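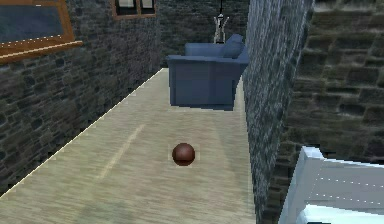

Picture: Noemí Arriaga

1/ I have been trying to cancel my broadband with Skerkari since February. I am now on my fourth month of leaving them, and I've had marriages in the family go quicker.

2/ The website has a Cancel button. It takes you to a page called We'd Hate To See You Go, which has a button marked Stay and a phone number.

3/ The phone number is open between 2 and 4. I rang at 2. I was told my call was important for 30 minutes, by a man who then played me the pan pipes.

4/ Got through to Retentions. Retentions offered me 20 per cent off. I said no thank you. Retentions asked if I'd had a bereavement. 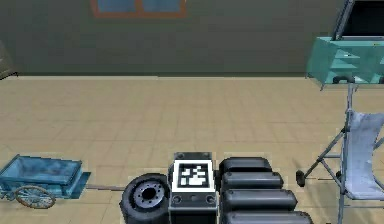 5/ THE LETTER STAGE
They wanted it in writing, so I wrote. They replied that they don't accept letters — by letter, dated 4/3/25, second class.

6/ Meanwhile Worex, the new lot, had started billing me as well. I was paying two firms for one internet, and it still dropped out whenever next door made toast.

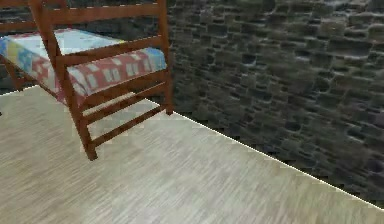

7/ Cancelling ought to take as many steps as signing up did. I signed up on my phone in a queue at the chemist. Leaving has been more like going up a ladder with rungs like the ones on the end of that bunk bed, only each time I get a foot on one somebody at Skerkari fits another on top.

8/ Today's email: "Your cancellation request has been received. Tell us how we did!" There are five stars to choose from and you can't pick none. I tried.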